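Carthorpe Desk Set — Set-Up and Care Guide
Section 3: Clearing the Desk and Placing the Cup and Bin

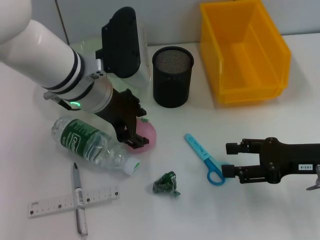
Read this section through before you start. It applies to the mesh pen cup and the open-topped storage bin. If you bought the Skivcombe drawer unit as well, set that up first and come back.

Before you begin

You will need a soft cloth, warm water and a wastebasket within reach. Allow 15 minutes for a desk in daily use.

Clearing the surface

1. Pick up wrappers and other scraps first. Small pieces of foil are easy to sweep into the bin by mistake.

2. Stand up any drink bottle that is lying on its side and check that the cap is tight. Move it off the desk until you finish.

CAUTION: Do not store bottles in the bin, even closed ones. The floor of the bin is stepped and a bottle will not stand straight on it.

3. Set toys, play food and other loose items to one side. Round things such as a toy peach roll, so put them on a folded cloth.

4. Wipe the desktop from back to front and let it dry.

Placing the cup and bin

5. Put the pen cup toward the back of the desk, open end up. Leave a hand's width between the cup and the wall.

6. Put the bin to the right of the cup with its front lip facing you. Left-handed users can swap the two.

7. Press down on each corner of the bin. If it rocks, fit one of the Prernard felt pads (part 114) under the high corner.

NOTE: The cup has no pads. On a glossy top it may slide when empty — a few pens are enough to hold it still.

Filling

8. Pens, pencils and closed scissors go in the cup, points down.

9. Small toys and loose items go in the bin, larger ones at the back. Stop filling when you can no longer see the front lip.

10. Return the bottle to the desk, upright, on the side away from any papers.

Cleaning

Wash the bin by hand. Tap the cup upside down over the wastebasket to clear pencil dust, then brush the mesh. Do not put either one in a dishwasher.

Guide text: Cúc Phùng. Checked by Idris Prothero.

93 shares · 3 comments

Related guides
Foulkes Shelf Riser: Fitting the Feet
Skivcombe Drawer Unit: Set-Up
Replacing Prernard Felt Pads
Carthorpe Desk Set: Parts List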